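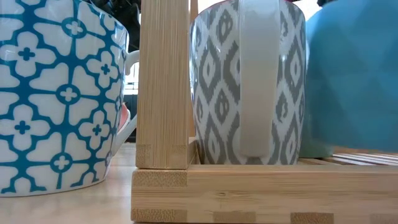

Mug task, fixed camera. Patterned mug on the table, grey one in the bamboo rack.

Progress report: Wanimura tabletop kit, trial period to end of April
Tuesday, May 8, 2018
To: Gisela Bauerfeind
From: Bernd Görtz

You asked whether the second payment to Flitgate should go ahead. My view is not yet.

We logged 229 attempts at the mug task in April. The kit software scored 77 per cent of them as successful. I don't trust that figure. It counts a run as done once the gripper opens over the rack, wherever the mug ends up, and Flitgate has not answered two emails asking for the raw logs.

The brochure says "any household mug". Glossy glaze and busy patterns are ordinary kitchen stuff, so I've kept them in the test set along with plain colours. Handle direction is recorded by hand for each run, as the kit has no field for it.

Set-up took longer than quoted and the Trundow mount had to be re-levelled twice. Spending on spares stands at $524, none of it in the original budget.

Still to do: rescore the April runs by eye, repeat the set with the rack turned side-on, and get a price from Kohlhase for comparison. I'd hold the payment until the rescoring is finished.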